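Musthorpe Cell Guide
Section 6: Recovering from a stall over the peg tray

I wrote this section after the arm faulted on me eleven times in one afternoon, so forgive me if I sound a bit worked up about it. If you've gone through Section 5 you already have the arm homed and the tray registered. What follows is for when the arm comes down toward the pegs, hangs there, and the console gives you error 953 (DESCENT HOLD).

The first time I saw 953 I figured the gripper had hit something. It hadn't! The controller stops the arm when the measured tray height and the stored tray height don't agree, and it's pretty fussy about that. Mine was set up for the old Ostitz tray, which has shorter pegs, and I'd never changed the file.

CAUTION: Never reach under the gripper while 953 is showing. The arm is holding, it is NOT off, and clearing the error from a second console will let it finish the move. Press the stop button first, every time, even if you only want to nudge the tray.

6.1 Stop and look

1. Press the stop button and wait for the status line to read SAFE.
2. Write down the height on the console before you touch anything. You'll want it in 6.3 and it disappears when you clear the error (ask me how I know).
3. Look at the fingertips from the side, down at tray level. From overhead they always seem lower than they are.

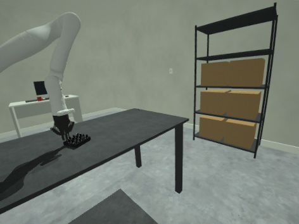
4. If a finger is touching a peg, skip to 6.4. Don't jog sideways to get free. I did that once and spent the rest of the day straightening things.
5. If there's clear air between them, carry on with 6.2.

6.2 Back the arm off

1. Switch to manual and set the speed to the lowest notch.
2. Jog straight up in Z only, 74 mm. That clears the pegs on every tray I've tried, including the tall Puneditz one.
3. Clear 953. If it comes right back, the tray file is corrupt and you need to load a fresh copy — see Section 3.

Note: Elżbieta Nowakowski wrote to tell me her console shows the Z value in inches after an update. Check your units before you type in 74, please! 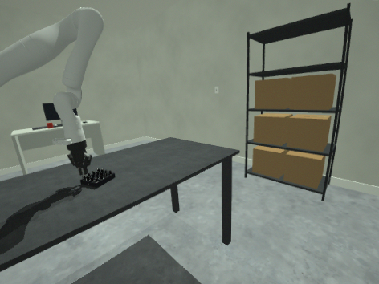 Page last changed: April, by Barbara Zalewska

6.3 Fix the stored height

1. Open the tray file and find the line called top_height.
2. Compare it with the number you wrote down. Mine were off by around 9 mm, and anything over 2 will bring the error back sooner or later.
3. Type in the measured value and save. The old Czerwiński controllers want a restart at this point. Newer ones pick it up on their own.
4. Run one descent at the lowest speed with your hand on the stop button.
5. If that goes through cleanly, bring the speed back up to 400. The menu will happily let you pick 870, but leave that alone until you've done a full tray.

6.4 If a finger is touching a peg

1. Keep the arm in SAFE and open the gripper by hand with the release lever. Go slowly, the spring is stronger than it looks.
2. Once the fingers are free of the peg, take your hands away, switch to manual and jog up as in 6.2.
3. Check both fingertips for bending. If one is bent, replace the pair (a new finger next to a worn one never closes evenly).
4. Register the tray again from scratch. The stored position can't be trusted after a contact, and the console won't warn you about it.

Still getting 953 after all that? Copy the last page of the log before you power down and send it to me with your tray file. The log gets wiped on restart, and without it I'm mostly guessing.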